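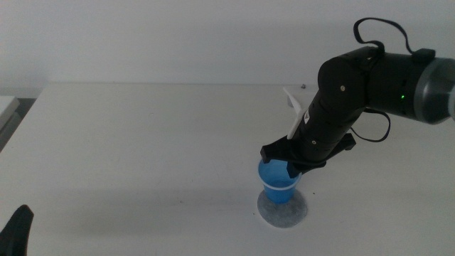
Tarach rent survey: where we've got to since the spring

Hello again, and thanks for your patience while I got this written up. I'd meant to send it before the end of June, but two of the bigger letting agents were late with their figures and I didn't want to send you half a picture and then have to correct it.

The short version is that the survey is running, the money is going where we said it would, and rents in Tarach are still creeping up. It's a slower climb than last year, mind you. Across the homes we're tracking, the typical asking rent for a one-bedroom flat has gone up 2 per cent since we began. Two-bedroom places have hardly shifted, and I'm quite surprised by that (I'd have bet on it being the other way round).

How many homes we're following

We now have 165 rented homes on the books, spread over the old town, the riverside and the estates out past the Teixeira building. They come to us from 16 letting agents and a decent number of private landlords, who have been far chattier than I expected! Some of them ring up to tell me about their boilers. I put the rent in the spreadsheet and listen politely to the rest.

The riverside is still our thin patch. Lots of those flats are let by word of mouth and never get advertised at all, so we only hear of them when a tenant fills in the form. I've had leaflets put in the library and the launderette, and the forms have picked up a bit, but I wouldn't want to quote a riverside average on its own yet. Please don't let anyone put one in a press release.
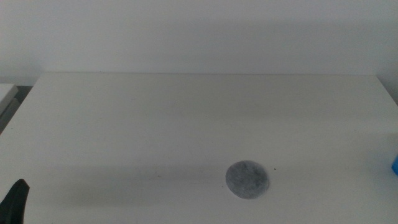

The other job this quarter was moving everything over to Navex, the database you agreed to pay for in the last round. It took longer than planned. The old records had rents written down by the week, by the month and, in a few cases, by the four weeks, and all of that had to be put on the same footing before we could compare anything. It's done now, and I can pull up a street in a couple of clicks instead of scrolling for half the morning.

What tenants are telling us

We asked people renewing their tenancies whether the rent had gone up, and 27 of them have sent back the full form so far. Most had been asked for more. A few had talked the landlord down, usually by offering to sign for longer. It's too small a group to hang much on, but I'd like to keep asking.

Money

We're a little under on printing and a little over on travel, as I've been going out to see the agents in person (they answer questions much better over a cup of tea). The Imar grant is covering the phone line until the autumn, so there's nothing extra to find for that.

Next up

I'll be chasing riverside landlords through August and starting on the student lets before term begins. Could you let me know whether you'd like furnished and unfurnished homes shown separately in the next set of tables? I can do it either way, but I'd need to know before I start laying them out.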